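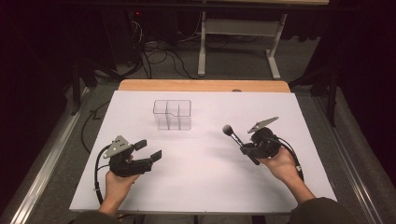
Figure 2. Clear divided box on a white work board.

3.2 Sorting at home and the small-parts problem

Most work on household clutter looks at big things: clothes, books, toys. Small parts get left out. Screws, buttons, batteries, hair ties. We wanted those. The survey went out in December to homes in two towns, Ikatik and Rutitz, and 1,904 came back usable. Of these, 897 said they owned at least one box with dividers (type as in Fig. 2). Open tops and lidded ones counted together, we did not ask about lids. Should have.

Owners were then asked if each compartment had a fixed use. 744 said yes. High, given what people wrote in the free text box, where "misc" and "odds and ends" come up again and again. A fixed use can still be a vague one. Guérin makes the same point for kitchen drawers and we follow that coding here, with one change: mixed coins and keys go under "pocket items", not "other".

Clear vs. colored plastic. Weak effect in Rutitz, none in Ikatik. People with clear boxes reported less time looking for things, but they also had fewer boxes overall, so the two are hard to pull apart with this data. The Wumero scale was used for search time; it was bulit for offices and the wording about "shared supplies" confused some respondents. Those answers were kept in.

Renters and owners did not differ. Household size did, see next section.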